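Plondley away, and a long drive home

Sat 30 January

We lost 2-1. I'll get that out of the way for anyone who only reads these to find out the score.

I drove over with Florencia and her sister Javiera, who hadn't been to an away match since May. The crowd was given as 887, well down on the 1000 they'd hoped for, and our corner of the ground made most of the noise until the second half. Entry has gone up again and the pies are the same.

Toledo picked the side everyone expected, apart from Godoy at left back. Ulises has played there twice before and looked fine both times. He looked fine again for half an hour. Then their winger worked out that he always shows people down the line, and we were a goal behind before the break.
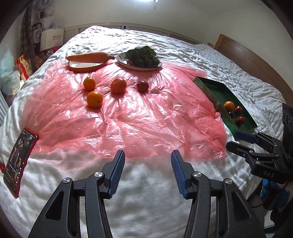
A carrot on an orange-rimmed plate.

The equalizer came from a corner. Tadeo Acuña got up at the near post and headed it down, and their keeper got a hand to it but couldn't keep it out. That's his fourth of the season, and he's a centre half. Our forwards have five between them, which tells you where the trouble is.

We should have settled for the draw. We pushed both fullbacks up with ten minutes left and got caught in the middle of the park. 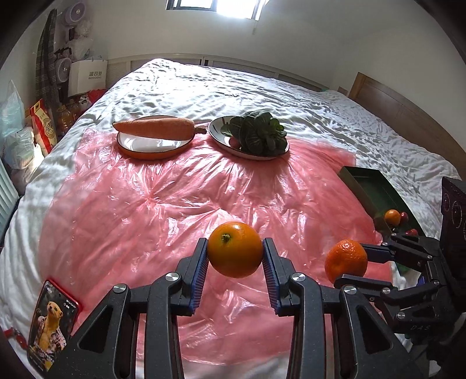
The winner was a tidy finish, so no complaints there. My complaint is with the substitutions. Renata Herrera wrote after the Prutonitz match that we change things too late, and I didn't agree with her then. I do now. Fresh legs in the 88th minute are no use to anybody.

Home by midnight after 117 kilometres of roadworks and rain. We've dropped to ninth, with a game in hand on the two clubs above us. Prutonitz come to our place next, and I'll be in the usual spot behind the goal.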